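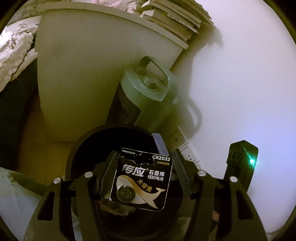 How many demonstrations does a robot need before it can pick something up by itself?

More than you want to record, and fewer than the first paper you read will claim. For the Faneo exercise the number is 200 per pair, and it is non-negotiable.

Courses > Robot Learning > Unit 5 > Teaching by Demonstration

Notes for Unit 5, Tymofii Horobets

There are 2 ways to show a robot a job in this course. In the first you drive the arm from a distance, using the Skorken station at the back of the lab. The arm does the moving, you do the sweating. Everything it records is by definition something the arm can do, and that is the great charm of the method. The drawback is speed. A person who can clear a desk in a minute will spend ten of them nudging one object toward one box, and will come away with opinions about joysticks.

In the second you leave the arm at home, take the gripper by its handle and do the job yourself. The camera sits on the tool and sees what the arm's wrist camera would see later. You can work in any room with a bit of clutter, and clutter is welcome. A policy trained only on a bare white bench tends to panic at its first bookshelf.

The hand-held method has its own trap. Your wrist can do things the Vasix arm can't, and you will do them without noticing. Every year somebody hands in a lovely set of demonstrations for an animal with a more interesting shoulder.

Thin, flat things

Small retail packaging deserves a paragraph to itself. A blister card with a coin cell in it weighs next to nothing and is still a nuisance. Take it by the two side edges and keep the printed face toward the camera. Squeeze too hard and the card bows; too gently and it swings between the pads like a pub sign. A card with a torn top is fine to use. Real shelves are full of them, and the policy may as well find out now.

Close the fingers at one steady pace. Pause before you lift - half a breath will do. If you fumble and recover, keep the recording and tag it "recovery". If you fumble and swear, keep it too, the audio is stripped.

What we throw out

Recordings where the tracking drops. Recordings where your free hand helps. Recordings where you regrasp three times because you were thinking about lunch. The Romaniuk script catches the first kind and has no views on the other two, so watch your own footage before you upload it.

Last July's group uploaded 2094 recordings and watched, as far as I can tell, none of them. Their robot learned to hover with great confidence.

For next session: bring one flat object in its original packaging, and a page on which of the two methods you would choose for it. "Whichever is free" has been tried.

Notes last revised 5 April 2021 | Contact: course office | Back to top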